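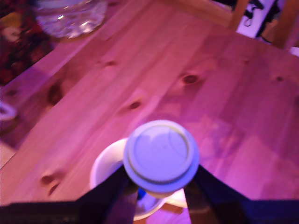 Lidded container held over a cup, kitchen table task, Birnum site.

Progress report, June
Prepared by Katherine Cabrera for Marleny Yupanqui, Husau

Work this period covered table clearing under household conditions. The arm ran 94 attempts on cups, bowls and small lidded containers. Grasping rigid items with a clear rim is now dependable. Stacking and releasing are slower, and a person still finishes the chore in a fraction of the time.

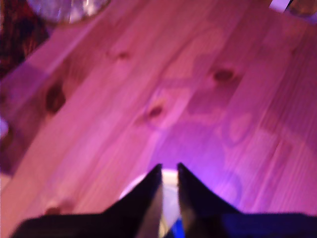

Perception remains the main cost item. The Stirkidora model was tuned under plain white light, and accuracy drops under colored lamps. Under pink and magenta light, a pale rounded object between open black fingers takes on the same violet tint as the wood around it, and the knots and faint ring marks on the boards add false edges. Rosaura Sánchez has relabeled the affected runs – retraining takes roughly 9 days.

Unattended use in a home is not yet realistic. We request 3 more months on the current budget line. Open items: glassware, soft packaging, and the fingertip order from Urrego, still unconfirmed.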